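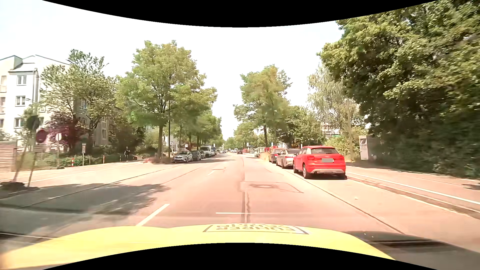 A student from last year's group wrote to me that she had read the chapter on road maintenance twice and still could not say why a city would repair a street which looks good, and leave for later a street which looks bad. I put her question at the start of these notes, as it is the question of the whole unit.

Unit 4. Looking after paved streets
Handout for the evening course, version of 18/10/2025

4.1 What the surface tells us
A street is built in layers. We see only the top one, and the top one is the cheapest to renew. When water goes through a crack and reaches the base, the cost changes completely. For this reason an inspector looks first at cracks and seams, and only later at colour or roughness.

Lengthwise cracks often follow the joint between two strips of asphalt laid on different days. Cracks which look like a net usually mean that the base is tired. Please do not mix these two in the exercise, many people did last time.

4.2 Patches and openings
Every pipe company has the right to open the street, and every opening is later closed with a patch. The patch is rarely as dense as the old material beside it. It settles a little, the edge opens, and water enters. Around manhole covers it is common to cut a rectangle and fill it again, so that the cover sits level with the road.

In our case study, the town of Flellano, the firm Drindus surveyed 30 streets. In 13 of them the worst damage was at the edge of a patch. The oldest patches were not always the worst ones – the filling work mattered more than the age.

4.3 The order of work
The student's question has its answer in this part. A street in fair condition can be sealed for a small sum and will stay fair for years. A street in very bad condition needs a new base, and it will need the same new base next year too. Flellano spent almost 20 per cent of its street budget on sealing, and the council received many angry letters about it.

The method has a weak side. People who live on the bad street wait longest, and the handout from Zein, which you received in January, says very little about this. We will discuss it in class.

4.4 For next time
Read pages 11 to 20 of the Nolto manual. Choose one street near your home, walk along it on both sides, and draw the cracks and patches on squared paper. Mark where the rain water goes. Half a page of text is enough.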